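Skunley Home Simulator, evaluation license
Pre-purchase inspection checklist, with comments
Date: 28/05/2023
Build: 1482
Scene pack: Clerka Rooms
Robot model: Bjarnason two-arm, stock hands

1. Installer completes without admin rights. FAIL
Asked for them twice, then thanked us.

2. License key accepted. PASS
On the second paste. The first had a trailing space, and the error message blamed our graphics card.

3. Emergency stop halts both arms in simulation. PASS
Tested 10 times. The button is on the third tab of the settings panel, so anyone planning an emergency should allow for the walk.

4. Joint limits enforced. PASS WITH COMMENT
Limits hold, but the warning goes only to the log file. We found 1936 of them in there after lunch.

5. Bottle pick task loads from the menu. PASS
Listed under "Kitchen." There is no kitchen. Bottle on a shelf, potted plant on the floor nearby, wood floor throughout.
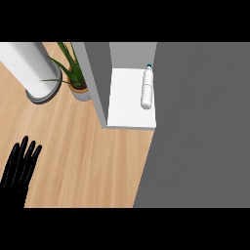 6. Contact with walls and furniture reported. FAIL
Shelf contact is reported promptly. Wall contact is reported when the software feels like it — we got 8 alerts in the full session and had earned more. Do not use this build to sign off on clearances for a real arm.

7. Objects stay put when nothing touches them. PASS
Left running over a long lunch (see item 4).

8. Scene reset restores starting positions. PASS
Slow, but it gets there.

9. Manual covers safe shutdown. N/A
Manual covers version 2. We were sold version 3.

Overall: HOLD. Items 1 and 6 go back to Skunley. Brusow has quoted for a similar package at a higher price, with a manual. Repeat items 3 through 6 on the next build before anyone signs anything.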